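Goseo Barrier Hand Cream, 455 ml pump bottle
Sold by Brandão Supplies, Culcombe
Pack of 3

We were slow to stock this one. Every hand cream that comes through our door promises to last through repeated washing, and most of them are gone by the second rinse. Goseo make the same promise on their leaflet. We'd take it with a pinch of salt.

What we can say is that the cream is thick, has very little scent and doesn't leave door handles greasy. The kitchen staff at Ullen used it from October through to spring and asked for more, which is worth more to us than the leaflet. Two of them didn't like it at all and went back to their old brand.

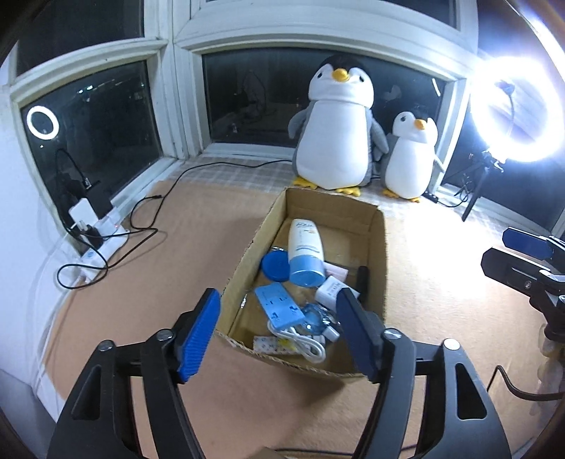 Small items in an open cardboard box, with a white-and-blue squeeze tube standing on its cap.

The makers claim up to 200 uses from a bottle. That depends on a single short press each time, and people don't press once. Plan on fewer, particularly if the bottle is shared.

Goseo also call it "suitable for all skin types". No cream is. Try a little on the inside of the wrist first, and if you have broken skin or a known allergy, read the full list of ingredients before you order – we can email it to you.

Details
Size: 455 ml
Scent: very light
Colour: off-white
Pump: locks with a quarter turn (stiff at first)
Refills: none at present, despite what the old catalogue said
Storage: below 40 degrees, out of direct sun

The wall bracket is sold separately. We don't think you need it. It holds the bottle well enough but the screws supplied are poor, and a shelf does the same job for nothing.

Orders placed before noon leave Culcombe the same day. Opened bottles can't be returned. Questions about trade prices go to Abílio Cordeiro at the Culcombe counter.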